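Stovdale to Refresh Lane Markings and Patch Cracks at Kallov Road Junction

STOVDALE – Drivers who use the Kallov Road junction will soon have fresh arrows to follow and smoother pavement under their wheels. Work begins in March and covers 349 yards of road leading up to the signals.

Crews will seal cracks, repair worn patches and repaint the turn arrows, lane dashes and solid center line. We're really pleased to get this one on the schedule – residents have sent us more than 200 comments on it!

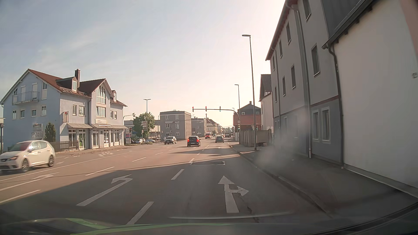 The approach to the signals, with the straight-and-right arrow and the crack running through it. Photo: City of Stovdale

"People want to know which lane they need well before they reach the lights," said Folasade Effiong, the city's street projects manager. "New paint is a small job that makes the daily drive a lot easier, and I can't wait to see it down."

Work will take 15 nights, starting at 9 p.m., with one lane kept open in each direction. The signals will stay on their current timing.

Detour maps are at the Stovdale Public Works front desk. Questions about driveway access can go to Blair Jardine in the same office.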